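Search posts and people

Thread on limescale in small kitchen appliances, because the advice on most packets is poor and I have been descaling things for a living at Kundier for a while now.

Scale is mostly calcium carbonate. Hard water carries dissolved calcium bicarbonate. Heat it and carbon dioxide leaves, and the carbonate comes out as a solid on whatever surface is hottest. In a kettle or a steamer that means the heating plate.

A thin layer does little harm. A thick one insulates the plate, so the plate runs hotter than the water above it and the thermal cut-out trips early. Most "faulty" units we get on the bench at Kundier have nothing wrong with them except this.

Citric acid is the sensible choice. 40 g of powder to a litre of water, warm but well short of boiling. Boil a strong citric solution on hard scale and you can end up with calcium citrate, a white film that is harder to shift than what you started with.

Vinegar works. It is slower, it smells, and it gets into rubber seals. I would keep it for taps.

The sachets: Skorent is citric acid with a dye. Dosport is sulfamic acid, faster, fine on stainless steel, not for anything galvanised. Read the back of the packet and buy on grams of acid per pound spent.

Never mix either with bleach. Acid plus bleach gives off chlorine gas. Rinse fully between products or, better, only own one.

Timing. Leave it until the fizzing stops, pour away, look at the plate. If there is still a crust, use a fresh batch. Spent acid does nothing however long you leave it. Very old scale can take 2 batches.

Electric steamers need the same treatment more often than people expect. A small charge of water boils down and leaves its minerals in the base — top it up and you add more. Empty it after each use.

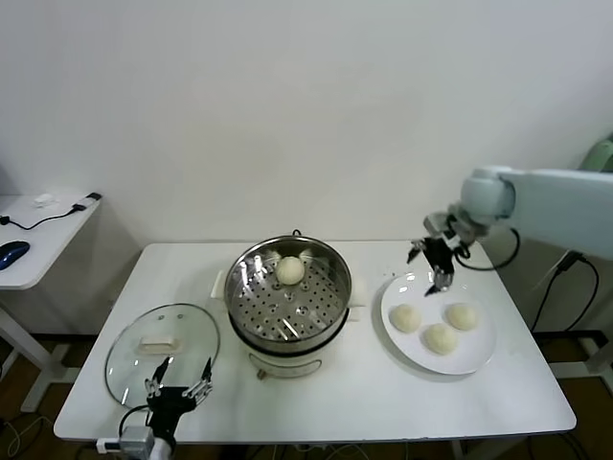 Osamu Aoki replies that he has used filtered water in his since November and still gets a white ring at the waterline, so is the filter doing anything at all?

Probably, yes. Jug filters reduce temporary hardness, they don't remove it, and the resin gives out before the carbon does. In a hard area that can be well before the date on the cartridge. The Grabner test strips will tell you: dip one in tap water, one in filtered, compare. If they match, the cartridge is finished.

The ring itself is where the water evaporates at the edge. Wipe it with a cloth dampened in the same citric mix, wait 10 minutes, rinse.

Keep the outside of the base and any electrical contacts dry while you do it. Unplug first. No immersing.

Softened water is a separate matter and I'll do it on Thursday — sodium, pipework and why your kettle still looks cloudy.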